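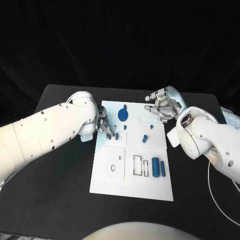
Multi-fingered hands or parallel grippers for small peg insertion on a two-arm setup?

Posted by Bujar Hoxha in Grippers and end effectors

We are choosing end effectors for a bench with two arms and a flat task board. The board has small pegs, a thick cylinder and a thinner one, some round holes and a few slots. Both arms currently carry multi-fingered hands from Stokden. The alternative is a pair of Killanier two-jaw grippers, which we have on loan until March and which fit the same wrist flange with an adapter plate.

Results so far with the hands, all on the same controller settings: 1327 attempts logged, of which 265 ended with the part dropped or jammed. Nearly all of the failures are on the small pegs. The cylinders are fine in either size. Failure on the small pegs usually happens at the grasp. The index finger reaches the peg slightly before the thumb and pushes it over, and by the time the thumb closes the peg is no longer upright. When the grasp is good, the insertion normally goes through.

What I have already tried: slower closing speed, softer fingertip covers, and a two-finger pinch with the remaining fingers folded out of the way. The slower closing made no difference. The covers helped a little on the cylinders and made the small pegs worse.
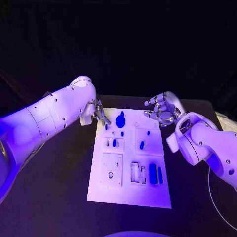
The other constraint is reach. With both hands over the board the working space between them is tight, and the left one has to come down at a steep angle to get at the pegs near the far corner. A two-jaw gripper would be narrower. On the other hand the hands can turn a dial without regrasping, and I would like to keep that.

Has anyone compared the two types on the same board, with the same arms? I am mostly interested in the small parts. Mixed setups are an option as well - one hand, one gripper - if the calibration does not become a nuisance.

pinion_kt

We ran this comparison last year with Killanier jaws against a different make of hand, so treat the following as a guide only.

For small upright pegs the parallel gripper was better by a wide margin. The jaws are mechanically coupled and meet on the centre line, so a small error in approach moves the peg sideways between them and it stays upright. With a hand, each finger closes on its own motor, and any difference in timing appears as a push at the top of the peg, where you have the longest lever. Closing more slowly does not cure this. The contact order is the same, it just takes longer.

Two things to try before you swap anything:

Command the thumb to its final position first, bring it against the peg by moving the arm, then close only the index finger. You then have one moving contact. It needs a decent position estimate for the peg, but you can check that separately by touching off on the board.

Grasp lower. Set the fingertip height 5 mm above the board and see whether the tipping stops. Many people grasp near the top to keep clear of the surface, and that is the worst place for this fault. If the collision check refuses the lower pose, reduce the padding on the fingertip links only and leave the rest of the hand as it was.

For the steep approach, check what the wrist is doing as well. Ours was close to a joint limit in the far corner and the controller was quietly trading off orientation to stay inside it. The logged pose was 10 degrees away from the commanded one and we had blamed the fingers for weeks.

On the mixed setup: it works. Keep a separate tool frame and payload entry for each arm, and redo the hand-eye calibration after each change of tool. Do not copy the values across.

grubscrew

just use the grippers. Hands are for demos

Marl_O

I disagree with the post above. We use the Itoritz jaws on one arm and a hand on the other, and the hand does the dial and anything that has to be turned in the fingers. With plain jaws, a dial takes several regrasps and the position error grows with each one.

Bujar, you did not say whether the controller is the Delacroix one. If so, look at the finger synchronisation setting. Ours was off as delivered. Turning it on makes all selected fingers arrive together, at the speed of the slowest. I do not know if it will be good enough for your smallest peg, but it costs one run to find out.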